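Portables dying mid-shift – anyone else on the new Fosdens?

Posted in: Radios, pagers and comms

magpie_medic
Hi all, on-road ambo in Orkstead, long-time lurker. We swapped to the Fosden portables in December and I'm over it. Mine dropped out twice last tour, once in the stairwell of the flats behind the servo and once standing in plain daylight on the oval with a kid and a busted collarbone. Battery read 72 per cent when I clipped it on and it was beeping at me before smoko. Is it the radio, the battery or me? Workshop says it's me, of course.

squelchtail
Could be a few things. First, that percentage on the Fosden is rubbish, it's a guess off voltage and it looks great right up until you transmit. Second, the stairwell isn't a battery problem, that's concrete. We had the same grief in the hospital car park until they put a repeater in. Different fault, don't lump them together or the workshop will pick the easy one and close the ticket.

What charger are you lot using? If it's the six-bay wall unit, check whether the contacts are clean. Ours were filthy. I gave them a wipe with a bit of isopropyl and got two bays back.

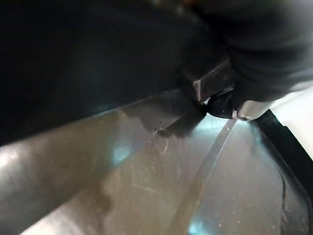

Gripper tip down in the stainless sink

magpie_medic
It's the six-bay, yep. I'll have a look at the contacts tonight. And fair point on the stairwell, I was cranky and wrote it all in one go.

ladder_43
Firie here, different service, same radios. I'll be the one who disagrees – I reckon the Fosden is the best portable we've had. The old ones weighed as much as a brick and the knob came off in your hand. My battery does a full night shift with plenty left. Talk to whoever programmed yours, because if it's hunting between sites all day it'll chew through a battery no matter how good the cells are.

squelchtail
ladder_43, you're stationed in town with a tower out the back window! Come out past the weir and see how you go.

ladder_43
Ha, okay, I'll cop that one. Still not the radio's fault though.

pageboy
Has anyone trialled the Betirel app as a backup? Our region is talking about putting it on the work phones so you can hit a talkgroup over the mobile network. I had a go with it for 11 shifts. Audio's lovely, much clearer than the portable. But the delay when you first press is long enough that I kept cutting off the front of my own callsign, and my phone was cooked by lunch. As a backup, sure. As the main thing, over my dead body.

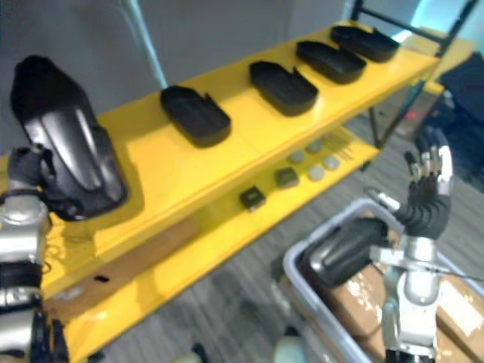 Does the duress button still work if the portable has lost its site?
It keeps sending until it finds one, but no one at comms sees anything until it gets through, so call on your phone as well if you safely can.

squelchtail
What pageboy said. And have a read of your own service's procedure on it, ours changed and half the station hadn't seen the email.

magpie_medic
I had no idea about that, so cheers. We were shown the duress button for maybe a minute on the changeover day, then it was sausage rolls.

Mohcine Ezzat
I look after the radio fleet for a patient transport mob, so, slightly different hat. We had 28 Fosdens come back as "flat battery" last year and most of them were fine once we put proper labels on and rotated them. People grab the front bay every time! The same few packs get flogged and the ones up the back sit there. Number your packs, write the date on them, and work left to right. Boring, I know.

Also worth looking at the vehicle charger Igor Šindelář makes. It's a small outfit, just Šindelář on the label, and he'll pick up the phone. We fitted them in the older vans. Not cheap, and the cradle is a bit tight with the leather case on.

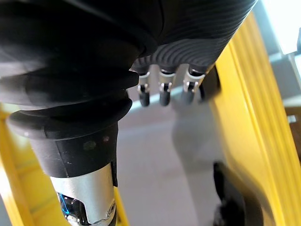 ladder_43
My one proper gripe with the Fosden is the casing. It's slippery as anything once you've got structural gloves on, and the talk button is flush, so you end up squeezing the whole side of the thing and hoping. I've dropped mine off the pump panel more than once. Look at the back of that black hand, with all those fine curved ridges packed in close together. Put something like that down both sides of a portable and I'd be a happy man. I've wrapped mine in grip tape for now, which the workshop hates, and they peel it off every time it goes in for a service.

pageboy
Grip tape holds muck, you can't wipe it down properly. No chance we'd get away with that on an ambulance. I'd take a raised talk button over ridges any day.

ladder_43
Yeah, but then it keys up every time you lean on a door. We had that with the old ones, open mic for half a job. Ask me how I know.

magpie_medic
Update, Fri 30 July: contacts were black on bays three and four, cleaned them up, and I've stuck numbers on all our packs with a paint pen. Did a full day on pack five and it was still going at knock-off. The stairwell is as bad as ever, so I've put in a separate ticket for coverage with the address and the times. If anyone's got the wording they used to get that hospital repeater through, could you send me a message?

squelchtail
Sent. It's long, cut out the bit about the boom gate.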